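布袋の回収はじまる オクデン会館、旅行用品の貸し出しは6月まで

2025/02/01 オクデン地区だより・速報

オクデン会館の一階で、使わなくなった布袋の回収が始まった。靴袋、巾着、洗濯物入れ、おまけでもらった手提げの中袋など、布でできた袋なら大きさは問わない。集めた袋は点検してから、旅行や入院の荷造りをする人に無料で貸し出す。期間は6月末まで。

主催は荷造りの勉強会「ガショー」。会員14人。ふだんは月に2回、会館の机を借りて、かばんの詰め方や衣類のたたみ方を教えあっている。代表はギゼラ・リーガーさん。

きっかけは昨年の入院準備の講座だった。持ち物の一覧は病院がくれる。が、それを何に分けて入れるかは書いていない。参加者の多くがスーパーのレジ袋を使っていて、夜中にがさがさ音がして困った、という話が次々に出た。布なら音がしない。じゃあ家に余ってるのを持ち寄ろう、となった。

初日の受付は午前9時から。開始前から人が並び、机を追加した。持ち込みで多いのは靴を買ったときについてくる袋。次が旅行会社の景品。手縫いの巾着もかなりある。

点検は単純な作業だが、手間はかかる。まず袋の口を開けて、中に手を入れる。底の隅まで指で探る。レシート、ヘアピン、外国の硬貨、片方だけの靴下。いろいろ出てくるらしい。次に裏返して縫い目を見る。ほつれがあれば繕い組へ、なければ洗濯組へ。洗ったあとは平らに伸ばして、角をそろえて重ねる。

「黒っぽい袋がいちばん難しいんです」と、点検係のレタイ・ウォルデさん。「中に黒い物が残っていても見えないから、明るい色の布の上に広げてやるのが早いですね。白でも薄い緑でも。それでも見落とします。先週も家の袋で練習してて、ボタン一個見落としました」 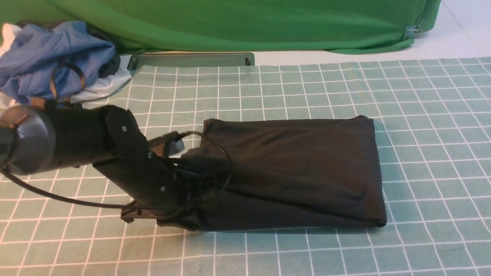

繕い組はチャルトゥ・ウォークネさんが仕切る。直すのは口のまわりが中心。紐の通し口はすぐ傷む、引っぱる場所なので。紐そのものが切れている場合は新しいものに替える。ファスナーの交換は今回はやらない。部品代が合わないとのこと。ファスナーの壊れた袋は、口を切り落として巾着に作り直すそうだ。

貸し出しは大、中、小の三種類。大は上着が一枚入るくらい、中は下着とタオル、小は充電器や薬。組み合わせは自由で、係に行き先と日数を言えば見立ててもくれる。借りるときに名前と連絡先を書くだけ、保証金はなし。返すときは洗って返す。アイロンは不要。

布袋のたたみ方もその場で教えてくれる。記者も習った。机に置いて、手のひらで中の空気を口のほうへ押し出す。底の側をまっすぐにそろえて、少しだけ内側に折る。あとは底から口へむかって巻いていくだけ。口の側から巻くと空気が逃げずにふくらむ。三回失敗した。四回目でどうにか。

会計もすこし。洗剤、糸、紐、名札の代金で3285円。全額、前回のバザーの残りから出ている。寄付は受け付けるが募集はしていない、とリーガーさん。糸の現物はありがたいそうで、とくに黒と焦げ茶が足りない。集まる袋に濃い色が多いためで、初日の昼にはもう黒糸が切れかけてていた。

隣のフォストリー地区からも問い合わせがある。フォストリーで宿を営むネクタリオス・エコノムさんは、部屋に置くドライヤー用に布袋を分けてほしいと相談に来た。今のところ貸し出し優先で、譲るのは期間が終わってから。「待ちますよ。今はひもでくくってあるだけなんで」とエコノムさん。

学生の参加もある。キドゥス・チャラさんは洗濯組。柔らかい起毛の袋は糸くずがつくので別に洗う、色の濃いものは初回だけ単独で、と手順を紙に書いて洗濯機の横に貼った。これが好評で、写しを持って帰る人が出ている。受付に置いてあるので欲しい人はどうぞ。

受け付けないもの。ビニール製、紙製、内側がはがれてきた保冷袋、においの強いもの。名前の刺しゅう入りは可、ただし外せないこともある。気にならない方のみ。持ち込む前に一度、中を見てほしいとのこと。初日は家の鍵が入ったままの袋が一つあり、持ち主が昼すぎに取りに戻ってきた。

次回のたたみ方教室は会館二階の和室、申し込み不用。かばんを持ってくれば、その場で詰める練習もできる。駐車場は狭いのでバスが便利。最寄りの停留所は「エルトウ橋」。

問い合わせは会館窓口まで。電話は混んでいるそうなので、急ぎでなければ直接どうぞ。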